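Resealing white benchtops and worktables: what the February trial showed

Reading time: 4 minutes

Members who use the shared workroom at Gurville will have seen that the white tables were taken out of service for a short period in February. The purpose was to compare two methods of cleaning and resealing a painted surface that is wiped down every day. The results are set out below for anyone who maintains similar furniture at home or in a hall.

The tables have a two-part white enamel over a primed board core. The enamel is sound, but the clear coat over it had dulled and was holding stains from tea, felt pen and food colouring. Once a clear coat becomes porous, stronger cleaners make the problem worse. They remove the surface stain and open the coating further, so the next stain goes deeper.

Method one was a wash with neutral detergent, a rinse, a light sand with 400 grit paper and two thin coats of water-based clear. Method two used the same wash, no sanding, and one coat of a wipe-on renewer. Sabina Oravec prepared the panels for both and kept the log.

Drying times were longer than the tin suggests. The workroom is cool in the morning and has poor cross-ventilation, and the second coat in method one was still marking under a fingernail the following afternoon. It was left another full day before anything was placed on it.

The sanded panels came up with an even, low sheen. The unsanded panels looked better at first, with a higher gloss, but the renewer showed lap marks under side light and had started to lift at the corners within a few weeks. It also softened where a warm mug had been left standing. Pushpa Kushwaha repeated the mug test on a spare panel and got the same ring.

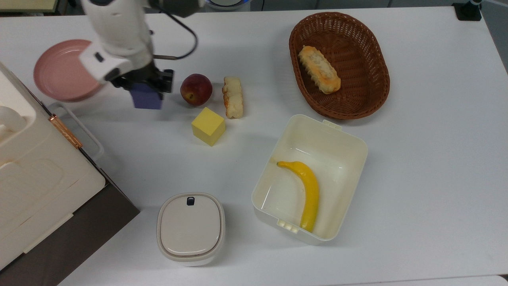
Cost and coverage

The total spend was $439, covering the clear coat, renewer, abrasive sheets, tack cloths and two replacement rollers. Of this, $37 went on the renewer. On price alone the renewer is attractive, but it will need to be reapplied several times a year, and each application has to be stripped before the next. Over the life of the surface the sanded method is the cheaper of the two.

Use a foam roller with a short nap for the clear. Brushes left ridges along the edges. Lay off in one direction and do not go back over an area once it has begun to tack, even if there is a visible miss. A miss can be picked up in the second coat. A dragged patch has to be sanded out.

Dust was the main cause of rework. Vacuum the floor the evening before, wipe the surface with a damp lint-free cloth, and keep the door closed for the first hour after coating.

Care from now on

Daily cleaning should be limited to warm water, a small amount of dish detergent and a soft cloth. Please do not use cream cleanser, melamine sponges, methylated spirits or anything containing bleach. Felt pen should be reported and left alone. Ifor Prydderch has a small quantity of a suitable remover, and it must be rinsed off straight after use.

Put a mat under anything hot. Plates and cups at room temperature are fine on the bare surface, provided unglazed bases are not dragged across it. Tape should be low-tack painter's tape only, and removed the same day.

The remaining panels will be done by the sanded method. The log, including grit sizes and recoat intervals, is kept in the grey folder under reference 2734 and may be copied.

Related items
Choosing castors for vinyl floors
Chair glides: felt, nylon or rubber
Removing old adhesive from laminate edges
Ventilation in the Gurville workroom

Comments (3)

Bimla Pathak
Did you try 320 grit first? I have a kitchen table in much the same state and 400 just seems to skate over the old varnish.

Sabina Oravec
Bimla, 320 on one panel only. It cut faster but the scratches showed through the first coat. If yours is varnish and not a water-based clear, 320 followed by 400 should be all right. Test underneath.

Antonina Tkachenko
The mug ring matches what I had with a wipe-on product on a white sideboard. Mine never hardened properly and I ended up stripping the lot. Is the folder in the office or the workroom?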